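Count the failed grasps too
Danilo Fajardo, June 2019

Most papers on learning from hand-held grippers report one number: how often the trained policy finished the task. I think that number is close to useless on its own, and our group at Riviere has been as guilty as anyone.

The method is simple enough. A person does the task holding the same grippers the robot will use, the motion is recorded, and a policy is trained on the recordings. Our Skurkton set has 3,000 demonstrations in it. Before training, Romain Gaillard went through them and threw out 39 where the object was dropped or the operator started over. Everybody does this. The paper then says the data was "cleaned" and moves on.
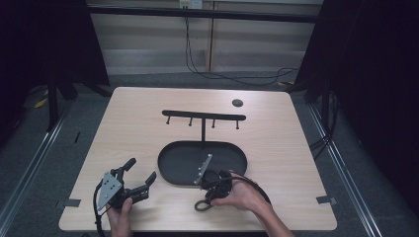 Two hand-held grippers at the rack and tray station.

My argument is that those 39 should have stayed in, labelled. A person who fumbles a grasp usually corrects it, and the correction is the part a robot most needs to see. When we put them back and retrained, the policy recovered from a missed grasp more often. It was also a bit slower, and Lucienne Le Goff argues the slowness will matter more in a real workplace. She may be right about that. I would still take the slower one.

There is a second problem, and it has to do with hardware.

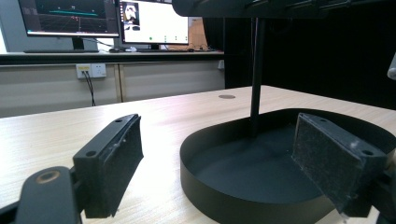
Wear hardly ever gets reported, although a demonstration made with new finger pads and one made months later are treated as the same kind of data. Pads change with use and with whatever sticks to them. The felt on ours has loose white fibres and dust on it, and I couldn't tell you what that does to a grip on something small. Neither could most authors, if a reviewer asked. Gilles Brunet now writes down pad changes in the lab log, which takes him a minute, and I'd like to see that column published along with the recordings.

The usual objection is page limits. A table of discarded trials and pad changes fits in an appendix – ours came to 2 pages. The Trulbridge workshop already accepts appendices of any length, so we'll be sending it there first.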